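Greneo 3 review: a simulation and planning bench for people who would like to get home for tea

I have been living with Greneo 3 since the spring, long enough to have stopped being polite to it, and I'm pleased to say I'm still rather fond of it. For anyone who hasn't come across it, Greneo is the planning and playback package from Muvum. You give it a kitchen, an arm and a policy, and it runs the three together, records the lot and lets you pick through the results afterwards. I came to it from Tang, which I used for years and which did the same job with a good deal more typing.

Installation took me most of a morning, and I'll own up that a fair bit of that was my own fault for skipping the page about graphics drivers. Once it was in, the starter kitchens loaded without complaint. I then built a batch of 240 runs around the sink, my least favourite place in any kitchen, simulated or otherwise, and let it get on with things while I walked the dog.

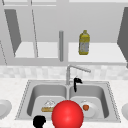
The target marker is the feature I'd pay for on its own. In Tang you had a little set of axes that vanished the moment anything shiny came near it, and I spent many an afternoon squinting. Greneo gives you a great glossy red ball, and against all that grey steel there is no losing it, even with the gripper fingers so close by and a plate in each basin. You can shrink it, recolour it or switch it off with one key (M, if you're wondering), and I do wish the size were remembered between sessions – mine goes back to the default every single time.

Now, the planner. It is quick, much quicker than I was used to, and the paths it finds are mostly sensible ones. Sinks are awkward because the arm has to get down past the rim and the divider without clouting the tap, and the old planner used to give up or wander off on a grand tour of the worktop. The new one samples approach angles first and only then worries about the elbow. You can set how many candidates it tries; I settled on 65 after a bit of fiddling, and going up to 700 made my laptop very warm and the grasps no better at all.

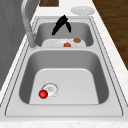

Collision margins are set per object, with a sensible default for anything you haven't touched, and you can drag them about while a run is paused. My colleague Revathi Kurup prefers to keep hers in a text file and load them in one go, and that works nicely too. Where I'd grumble is the logging. Each run writes a tidy record of joint positions and planner choices, but the perception output goes into a separate folder with its own numbering, so run 323 in one place may be something else entirely in the other. I wrote a small script to match them up by timestamp. I shouldn't have had to! 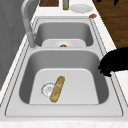
Perception itself comes as a plug-in. I've been using Sastik, the one Muvum suggests, and it has been dependable with bigger items and a touch nervous with small ones, particularly over by the far side of a sink. There's a confidence slider that helps if you're patient with it. You can also feed the planner the true object positions straight from the simulator, and I'd recommend starting that way, so that when a grasp goes wrong you know which half of the system to be cross with.

Support has been lovely. I wrote in one evening in July about a crash on saving and had a proper reply before lunch the next day, with a fix in the following update. The manual is less of a joy, with whole menus left out and a chapter on lighting that still describes version 2.

Would I buy it again? Yes, and I've already renewed. If you're working alone on pick-and-place and your current set-up is a heap of scripts, do try the trial, and give yourself a clear week with it. If you've a large team with its own tools, wait until the logging is sorted. Four stars from me, and I'll come back and add the fifth when run 323 is run 323 in both folders.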